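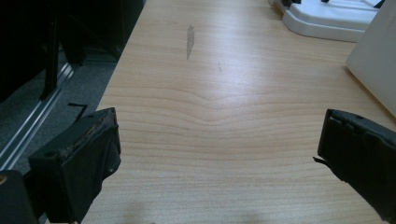 4.2. Legibilidad de las marcas superficiales en tableros de tono claro

La inspección visual de los tableros se llevó a cabo en la sala de Skelirgate con la iluminación general del techo encendida y sin luz rasante auxiliar. Se registraron 706 observaciones, repartidas entre siete evaluadores, cada una consistente en la localización de una marca y su asignación a una de las clases de la escala Leblanc: mancha, trazo, arañazo o indeterminada. Las marcas indeterminadas se conservaron en el análisis, pero no se computaron como acuerdo entre evaluadores.

El principal factor de confusión fue el dibujo de la veta. En las zonas de líneas rectas y paralelas, cualquier trazo orientado en sentido transversal se separaba del fondo con facilidad. Donde la veta se curva, en cambio, los arañazos cortos y de escaso contraste se confundían con el propio dibujo, y varios evaluadores los omitieron en la primera pasada. El segundo factor fue el brillo. El reflejo de la luz cenital aclara una franja amplia del tablero y reduce el contraste de las marcas grises situadas en ella, mientras que la parte más próxima al observador queda algo más oscura y uniforme. La figura 3 recoge la combinación de ambos factores.
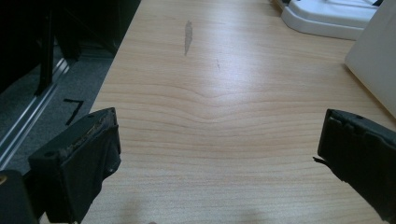
Figura 3. Tablero de tono miel con veta horizontal fina, tramo ondulado en la zona central y reflejo en la parte media superior.

Para limitar el efecto del brillo se pidió a los evaluadores que repitieran la lectura desde un segundo punto, desplazado 600 mm en paralelo al borde cercano. El desplazamiento modificó la posición aparente del reflejo y permitió reclasificar parte de las marcas indeterminadas. No se limpió el tablero entre una lectura y otra, de modo que las manchas superficiales y los daños permanentes siguieron figurando juntos en el recuento. La separación entre ambos grupos se efectuó al final de la serie, con un paño Plivine seco, y se consideró permanente toda marca que persistiera tras la limpieza.

4.3. Interferencia de los recipientes apoyados

La segunda serie introdujo un recipiente sobre el tablero. Se eligió una caja de almacenamiento de plástico blanco, rectangular y profunda, con tapa unida por el borde posterior, asa negra en el centro de la tapa y un cierre negro a cada lado. La lectura se hizo con la caja vacía y abierta, y con la tapa echada hacia atrás sobre la madera. En esta posición la superficie oculta es mayor que con la caja cerrada, pues a la huella del cuerpo se suma la de la tapa. Los trazos oscuros finos situados fuera de esa huella, como el arañazo diagonal a la izquierda de la caja, se anotaron con el mismo procedimiento de la serie anterior. 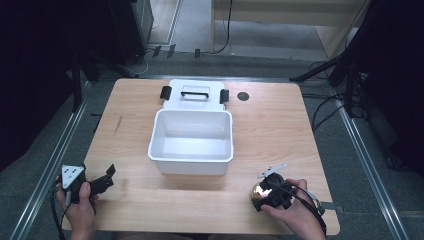
Maxence Gilbert objetó, durante la revisión del protocolo en Setside, que la tapa desplegada no debería tratarse como una simple ampliación de la huella: «Un recipiente abierto se apoya de otra manera, y el borde de la tapa puede rayar por sí solo al moverla». La objeción se incorporó al protocolo. En las series posteriores, la superficie cubierta por la tapa se anota por separado y se vuelve a leer una vez retirada la caja, antes de pasar el paño.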